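Forty Years of Other People's Kitchens: A Conversation with Rogelio Villanueva

2019-04-26

Rogelio Villanueva answers the door with a dish towel over his shoulder and asks whether I've eaten, and when I say yes he looks so let down that I change my answer. So our interview begins over a bowl of bean soup, which I had planned to write one line about and could easily give a page. It had bay leaf in it, and something smoky he wouldn't name.

He has been collecting family recipes since he was a young man driving a bread route out of Wimdale, and his collection now stands at 951 cards, kept in shoeboxes on a shelf above the washing machine. He didn't set out to collect anything. "I was delivering rolls to a lady on Lukton Road, and she had a pot going, and I asked what was in it," he says. "She told me, and I wrote it on the back of a delivery slip because I knew I'd forget. Then I started asking everybody. You'd be surprised how few people mind being asked."

That first slip is still in the box. It says onions, lard, vinegar and "cook till it looks right," and he has been trying to work out that last part ever since.

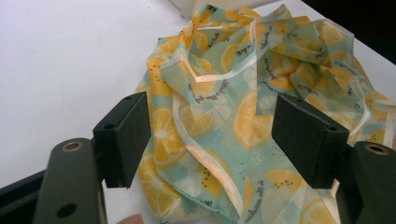 Learning to measure

Most of the cooks he met on the route had never measured a thing in their lives, and Rogelio's early cards show it. There are handfuls and pinches and "a coffee cup, the blue one." For years he copied down exactly what he was told, and then he'd get home and the dumplings would come out like golf balls.

"So I began asking if I could come back on my day off and watch," he says. "I'd bring a scale. They would scoop up their flour, and I'd say wait, wait, put it in here first! One woman slapped my hand. She thought I was checking whether she was cheating."

It was Mrs. Rajput, who lived over the shoe repair shop, who finally made him a better student. She let him weigh everything, but she also made him put his fingers in the dough at every stage and say out loud what it felt like. He still writes that part down. A card for her flatbread runs to both sides, and only four lines of it are ingredients. The rest is things like "softer than you want it to be" and "stop before you think you should," and he reads these to me slowly, with his glasses pushed up, as though he were hearing her say them.

I ask whether she ever saw the finished card. She did, and she corrected his spelling.

The Ullumitz suppers

Anyone who has lived in Wimdale for a while will know Rogelio from the suppers, which he has run each October at the old Ullumitz dance hall. The first one fed 23 people, most of them his relatives. Last fall they served 600 plates in a single evening and ran out of spoons.

The rule has stayed the same. Every dish must come from one of the cards, and the family it came from gets the first serving, if they can be found. Sometimes this takes real detective work. He once spent most of a summer tracking down the grandson of a man who had given him a recipe for pickled peppers, and the grandson, when he came, turned out not to care for peppers at all. "But he sat with the jar in front of him the entire night," Rogelio says. "He took it home with him, too."

Does he ever change a recipe? He thinks about this for so long that I finish my soup. He has cut the salt in a few, he says, and there's a cabbage dish where he swapped butter for the goose fat, and he wrote that on the card in pencil so that anybody who wants the goose fat can put it back.

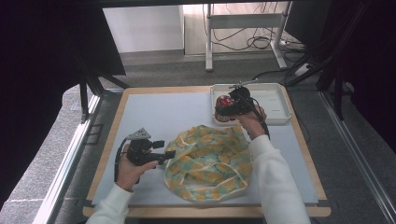
FOOD & FAMILY

He has been pushed, over the years, to make a book of it. A local printer offered to run 700 copies, and Rogelio got as far as sorting the soups before he put everything back in the shoeboxes. He didn't like choosing. Every card he set aside had somebody's voice in it, and he felt rude.

His daughter is now typing them up in the evenings, a few at a time, and sending them around to the family by email. She is up to the letter G. She types them just as they stand, blue coffee cup and all, and when she can't read his handwriting she calls him and he tells her the story of the person as well, so a card can take the better part of an hour. Neither of them seems in any hurry.

And he's still adding to the boxes. The newest card came from the young man who fixed his furnace this winter, whose aunt makes a rice pudding with orange peel. Rogelio has tried it three times and thinks the milk is going in too early. He's waiting for the aunt to call him back.

When I get up to leave he hands me a jar of the soup and a blank index card, and wants to know what my mother used to make. I tell him about her noodles with sour cream. He asks how wide she cut them.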